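Print this page
E-mail this to a friend

The night clerk at the Talavera, a motel on the Candlow side of the highway, has read 2186 letters of complaint. She knows the number because the owners make her log them.

"People write beautifully when they're mad," she says. "They can't tell you they had a nice time in more than four words. But give them a noisy ice machine and you get Shakespeare."

She has worked the desk since her kids left home, mostly alone, mostly with the radio on. Her favorite letter came from a man in Cultstead who objected to the sunrise. It was too early, he wrote, and it came in on the wrong side of the bed. She offered him 2 free nights in a west-facing room. He took them and complained about the sunset.

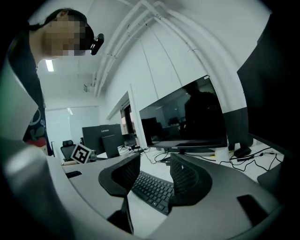
She answers every letter by hand, a habit the owners regard as expensive. The Novik, across the road, sends a form reply with a coupon for pancakes.

"I've had the pancakes," she says, and leaves it there.

Does any of it get to her? She thinks it over while hunting for a pen. "One lady said I had a sarcastic way of handing over keys. I worked on that for a month -- I practiced on my husband." And? "He said it was worse."

The phone rings. Room 2 would like to know who is responsible for the trucks. She says she'll look into it, hangs up, and opens the log to a clean page.

Print this page | E-mail this to a friend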